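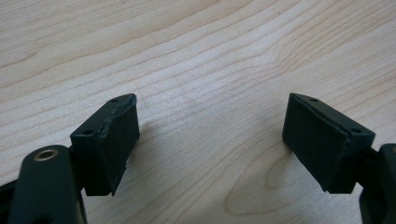 By Staff, Workshop and Fittings Desk | 17 November 2025 | Filed under: Hardware

Stener has revised the hardware and the setup sheet for its bench-standing scissor linkage, the flat-bar extension unit it introduced in May. The changes cover the pivot bolts, the spacing washers and the order in which the two end brackets are tightened. Bars and brackets keep their present dimensions, and parts from the earlier version can be used with the new ones.

The linkage is made of flat metal bars crossed in pairs and joined at their centers and ends by round pivot bolts. When the end brackets are moved apart, the diamonds between the bars flatten and the unit gets longer. When the brackets are pushed together, the diamonds stand up and the unit folds into a short stack. The closed length is given as 200 millimeters and the maximum working length as 752 millimeters, both measured between the outer faces of the brackets.

The first change is to the pivots. Earlier units used a plain bolt with a locking nut, and the setup sheet told the user to tighten each nut until the bars could no longer be rocked by hand. At that setting the joints near the middle of the linkage moved freely and the joints near the brackets did not. The result was an uneven zigzag, with wide diamonds at the center and narrow ones at the ends. The revised bolt has a shoulder under the head that sets the gap between the bars. The nut is now run down until it meets the shoulder and is left there.

Washers have been changed to match. The earlier version used one thickness throughout. The new hardware bag contains two, with the thinner washer going at the center crossings and the thicker one at the bar ends. They are packed in separate sleeves. Anyone fitting new washers to an earlier unit should change the bolts at the same time, as the old bolt does not leave enough thread for the thicker washer.

The second change concerns the brackets. The sheet supplied in May had both end brackets tightened before the linkage was opened. On a table that is not quite flat, this twisted the bars slightly, and the twist showed up as drag during the last part of the travel. The new sheet reverses the order. The bracket on the base plate is tightened first, with the plate flat on the work surface. The linkage is then opened to its working length, the free bracket is stood upright, and only then is that end tightened.

Work on the sheet was carried out at the Tsegaye bench rooms in Burach, where the units are set up on ordinary square tables with a light wood finish. The tables were chosen over machined plates for the purpose. Most buyers will be working on furniture of this kind, and the notes had to apply to a surface that gives a little and may have been refinished more than once.
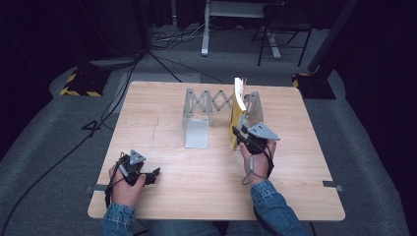 The linkage set out across the table, with a base plate at its left end and a yellow item standing by the right bracket.

The same sessions led to a short section on keeping the work area in order. Items kept near the free bracket should be placed in front of it and clear of the bars, as a folding diamond can pinch card or paper at a crossing. Tall, narrow items are best stood up again after every change in length. The sheet also recommends leaving a strip along the near edge of the table free for the hands.

Lubrication advice has been cut back. The May sheet called for oil at every pivot after assembly. The revised sheet calls for none on a new unit, and for a single drop at each center crossing once the linkage has been through 200 full openings. Excess oil on the bars picks up dust and leaves marks on unsealed wood. Where the finish of the table matters, a cloth can be laid under the bars while the oil is applied and taken away before the linkage is moved.

The sheet gives a simple test for correct assembly. With the base plate held down, the free bracket is drawn out to full length and returned 10 times. The diamonds should stay equal in width by eye from one end to the other. If those at one end lag, the nut at the last crossing on that side has been run past the shoulder and should be backed off by a quarter turn. If the whole linkage leans to one side, the washers have most likely been swapped between the center and end positions.

Load figures have not been revised. The linkage is intended for positioning and demonstration on a bench and is not rated for use overhead or on a wall. Stener lists a separate wall plate under the Flurotmont name, but the plate takes a different bolt pattern and the two products should not be combined. The note on this has been moved from the back of the sheet to the first page.

Owners of the earlier unit can order the bolts and washers as a bag, without bars or brackets. The bag includes the new sheet and enough hardware for every pivot on one linkage, plus two spare nuts. Fitting requires two wrenches and can be done with the brackets in place, provided that the bolts are changed one at a time starting from the base plate end. Removing several bolts at once allows the bars to slide out of sequence, and the diagram on the earlier sheet does not show clearly which bar lies on top at each crossing. The new diagram does, with the upper bar shaded.

Units with the new hardware carry a letter B after the part number on the box label. Remaining stock of the May version will be sold with the hardware bag included. The setup sheet is also available on its own from the Burach counter, in printed form only.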